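The letter from Flelstead took twelve days to reach her, and by then Tamunoemi Ekpo had already paid for the room in Pidgate through to the end of the season. She read it standing up in the hall. Kirsty Pilkington had written it on both sides of the paper, small, as she always did.

The house was sold, it said. The buyers wanted the upstairs cleared. There were three coats, some plates, and the box of letters from Sani, and did she want any of it or should it go.

Tamunoemi put the letter in her pocket and went out to work. She washed pots at the hotel until seven. On the way back she stopped at the phone by the ferry office, put her coins in, and let it ring a long time.

"Keep the letters," she said when Kirsty answered.

"And the coats?"

"Is the green one there?"

"It's there. It's got moth in one sleeve."

"Keep that too, then."

Kirsty said she would. She said the buyers seemed all right - a couple, older, with a dog - and that they were going to take out the back wall. Then the money ran out.
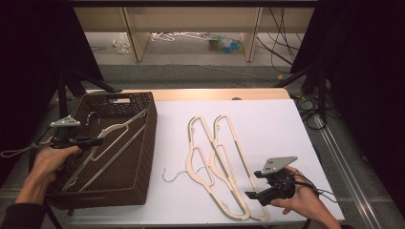 Clusar, October

The train was late and Kirsty was the only person waiting on the platform. She had the green coat over her arm and the box under it, tied with kitchen string.

"You cut your hair," she said.

"In June."

They walked up from the station to the boarding house at 214 Mill Road, where Kirsty had been living since the sale. She had mended the sleeve with thread that was nearly the right color. Tamunoemi put the coat on in the street and it was tighter across the back than she remembered.

"You don't have to wear it," Kirsty said.

"I'm cold."

Upstairs they set the box on the bed. Kirsty went down to ask about supper. Tamunoemi worked at the knot for a while, then left it and sat by the window with her hands in the coat pockets. In the left one was a ferry ticket to Sani, one way, not punched.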